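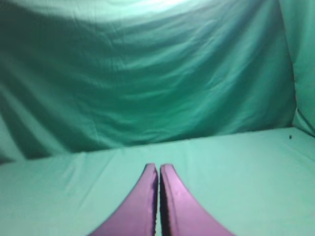 Mint-green cloth, hung and laid flat.

From: Wanda Fitzsimmons
To: Stasta sewing list
Date: 04/03/2021
Subject: Re: Re: lining for the Orka curtains

Liya Teshome wrote:
> I measured the front windows again and got 223 inches of
> track, which is not what I got in January. Do we still want
> lining? And is everyone set on green? Snædís says it will
> look like a dentist's office.

Liya, I've been to the dentist that Snædís goes to and it's beige, so I'm not sure where she gets this. Green stays. We voted, twice, and the second time Auður even read the email first.

Yes to lining. The old curtains had none and faded to the color of weak tea on the street side. Nørgaard will sell us a 50-yard bolt for $139, or we can buy by the yard and pay more for the pleasure of standing in line. I say bolt. Whatever is left over can live in my hall closet with the leftovers from last time – they get along fine.

Please use 223 for the track and throw out the January number. I think that one was taken with Elínborg's tape, the one that starts at two.

Wash everything before you cut. Warm water, no softener. Hems are four inches, doubled, and I will check.

Wanda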